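Basket Day at Pallthorpe: My Open Day Report

I'd had the Pallthorpe open day on my calendar since March, and it did not disappoint! If you've never been, it's a workshop and showroom out past Bultley where they weave, finish and sell baskets, and once a year they let the rest of us wander through and touch everything. (They even encourage it, bless them.)

I drove over on Sun 29 June and got there early, thinking I'd beat the crowd. Ha! The lot was already full and I ended up parking by the feed store and walking back along the road in the wrong shoes.

We started in the soaking shed, which smells like a pond in the best possible way, and then went on to the weaving floor. I could have stayed there all day. One of the weavers was turning a border and talking to us the whole time without once looking at her hands, and I still can't tell you how the ends get tucked in.

After that came the room I'd really come for, with the finished pieces. I fell hard for a rectangular wicker one in a warm honey brown, with a thick braided rim like a piece of rope and little diamond-shaped gaps in the weave. On a white table the gaps show up beautifully, all the way across the bottom — I kept leaning over to look straight down into it.

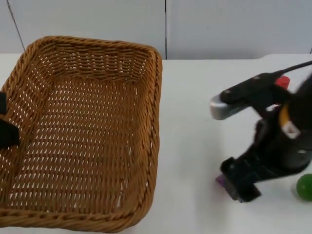

The Shop, the Cake and What I Brought Home

You come out through the shop, of course. Prices start at 30 dollars for the small round ones, and the big lidded hampers go up to 90. There's a new line called Falcão with darker handles that everybody was picking up, and an older one, Irent, that they're selling off. I got two Irents for the bathroom and then went back for a third!

The cake table was outside under the awning. Get the lemon. The coffee was weak, but it was free, so I had two cups.

A few things if you're going next year: the tour takes 90 minutes, the last one leaves at 3, and the shop takes cards but the cake table doesn't. Wear flat shoes. I'm already saving up for a hamper — and clearing a shelf for it.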